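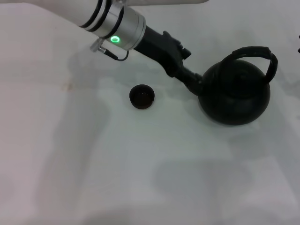 17th October

Tea day! I have been looking forward to writing this all afternoon and now my hand is already cramping, so this may get messy toward the end.

I finally gave the teapot shelf the going-over it has needed since May. Everything came down, everything got a wash or a wipe, and then I made tea in as many of them as I could stand to drink from before dinner, which came to 4 pots if I count the tiny one (I do count the tiny one). I am a little buzzy. I regret none of it.

The black kettle is still my favorite. I keep trying to be fair to the others and then I see that fat round belly and it's over. It's such a satisfying shape, almost a ball, with the rings on the lid going around and around up to the knob. I catch myself running a finger over the rings when I'm on the phone. Ermira calls it a kettle and Yulan calls it a teapot, and they had a whole back-and-forth over it last time they were both here. Yulan's position is that a kettle goes on the stove and a teapot goes on the table. Ermira's position is that she will call it what her mother called hers. I use both words depending on my mood and I am not going to fix that in this diary.

I looked up a bunch of stuff about caring for dark pots before I started, and half of it disagreed with the other half. One person says never let soap near it, the next says soap is fine if the inside has a coating. I went with plain hot water, a soft cloth, and then leaving the lid off until everything was good and dry. I even propped the lid on a folded towel so air could get under it. It took ages, but when I put my nose in there it smelled of nothing at all, which is what I wanted! In May I put the lid back on too soon and went on vacation, and oh boy. I won't describe it. I spent an evening boiling old tea leaves to get the smell out (Analyn's trick, and a very good one).

Speaking of Analyn, she came by at lunchtime with a bag of roasted green tea from Prendau, the little shop by the bus station that I always mean to go into. She said the owner let her smell every single jar. EVERY jar! We made the first pot much too strong. I had let the water get to a full boil and then poured it straight in like a maniac, and we both pulled the same face. For the second one I let the water sit for 2 minutes first, used a smaller scoop, and the difference was wild. It went from burnt popcorn to something like warm toast with a bit of chestnut. We drank that whole pot standing up at the counter, talking about her sister's new apartment and whether you can put a piano on a third floor. (She thinks yes. I think ask the neighbors.)

Then she had to run, and I got on with the table. I've decided the pale tabletop stays bare from now on. I used to keep a runner on it, the striped one from Memar, and every time I spilled I had to wash the whole thing and then iron it, and I hate ironing. With nothing on it I just wipe. And the dark pots look so good against all that white! I moved the black one over to the right side and stood back and said "well, look at you" out loud to a teapot.

Rings are the one trouble with a white table. A drip of dark tea under a hot pot will sit there and stain if I forget it, so I need more trivets. I own 2 and one of them is ugly. Virgilio offered to make me some out of cork, and I said yes before he finished the sentence. He wants measurements, so I have to remember to measure the bottoms of all the pots. Note to self: the measuring tape is in the drawer with the batteries, not the drawer where it should be.

What else got done. The blue pot with the bamboo handle has a chip on the spout that I swear wasn't there before. I ran my thumb over it and it's not sharp, so it's staying. The glass one finally came clean with baking soda and an old toothbrush, and I could have cheered. The strainer from the Aquino set is missing and I have looked everywhere a strainer could be, including the pocket of my robe. The big brown one that holds enough for the whole family went up on top of the cupboard, where it will live until Dexter's birthday. I have 14 people coming for that, I keep saying the number to myself as if it will shrink, and I am so excited! I want to do two teas, one black with orange peel and one without caffeine for the people who go to bed at nine. Maybe the rooibos. Maybe mint, if the plant on the step hangs on that long. It's looking leggy but there are new leaves at the bottom.

I also had a go at pouring properly. Ermira told me I pour like I'm watering a tree. She does this slow start, then a steady stream, then a quick tip back at the end so the last drop doesn't run down the spout. I filled the black pot with cold water and practiced over the sink, pouring into a mug and back again, over and over. My first tries went all down the side. By the end I was getting maybe every other one clean, and my wrist hurt, and I was having the best time. It's heavier than it looks when it's full. I found that holding the lid knob with a cloth in my other hand keeps everything steadier.

Supper was eggs and the end of the bread, with one last small cup of the roasted green. I rinsed out the leaves and put them on the mint. The pots are drying in a row by the window with their lids off, and the cloths are in the wash.

Tomorrow: measure the bottoms for Virgilio, call Yulan about folding chairs, find that strainer, buy oranges.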